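手套

警报响的时候，塔伊娜·马塞多正在二楼吃饭。她下来时，瓦尔迪尔·布拉甘萨已经按了急停，站在黄线外面，两只手插在兜里。

“又是手套？”她问。

“又是手套。”

这是这个月的第三次。普拉克索普仓库的分拣线上，箱子里什么都有，玩具积木、茄子、小包装的东西、带盖的管子，手臂都抓得起来。唯独碰到手套，夹爪压下去，系统报告“已抓取”，手臂抬起，手套还在箱底。再试，再报。按程序，连续失败五次就该停下来叫人，可它没有停，因为在它的记录里，它一次也没有失败过。

前两次只是浪费时间。这一次，市川八重伸手去拿了。

她是夜班的，来了十六天。她看见手臂停在半空不动，以为它已经放弃，就拉开侧门，想把手套取出来。手臂没有放弃，它在等相机重新拍照。拍完照，它又下去了，夹住了她的袖口。瓦尔迪尔在另一头听见她喊了一声。

袖子撕开一道口子，手腕上红了一片。医务室的人说没有伤到骨头。
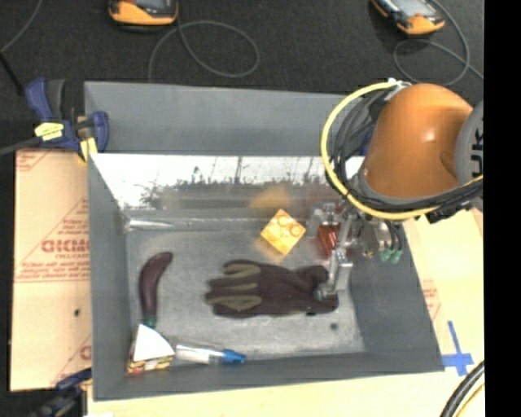 塔伊娜先去看侧门。门上的开关应该在开门时切断动力，她拉开，合上，再拉开，控制柜上的灯始终是绿的。她打开线槽，发现两根线被一小段短接线连在一起，外面缠着胶布，缠得很整齐。

“谁接的？”

瓦尔迪尔看了一会儿。“塔尔西西奥吧。十二月初，门老是误报，一个班停十九次。他说先这样，等新开关到了再换。”

“新开关呢？”

“在架子上。”

她去架子上找。开关装在一个没拆封的盒子里，盒子上写着“武达”，收货单还贴在外面。她把盒子带回来，放在控制柜旁边，然后给塔尔西西奥·阿松桑打电话。电话响了很久才有人接。

“我接的。”他说，“我写在交接本上了。”

交接本确实写了，在第五十三页，一行字，夹在换灯管和领扎带之间。后面有三个人签过名，第二个就是塔伊娜自己。她记得那天签字的时候在跟别人说话。

下午她拆掉短接线，换上新开关，开关门试了大约八十六次。夹爪的问题她解决不了。夹爪靠手指间的距离判断有没有抓到东西，手套太软，压扁了是一个厚度，滑走以后，关节里的间隙又让读数差不了多少。她把这些写进报告，建议换传感器，在换好之前不让手套上线。

报告有一栏叫“直接原因”，她填了“安全门联锁被短接”。下一栏是“责任人”。她先写了塔尔西西奥的名字，停了一下，在后面加上三个签名的人，自己的名字写在第二个。

八重傍晚来上班，手腕上缠着纱布。塔伊娜叫她今晚别碰那条线，去包装台帮忙。

“是我不该伸手。”八重说。

“你开了门，它就该停。”塔伊娜说，“你过来，拉一下这个门。”

八重用没受伤的那只手拉开门。绿灯灭了，红灯亮起来。她把门合上，又拉开了一次。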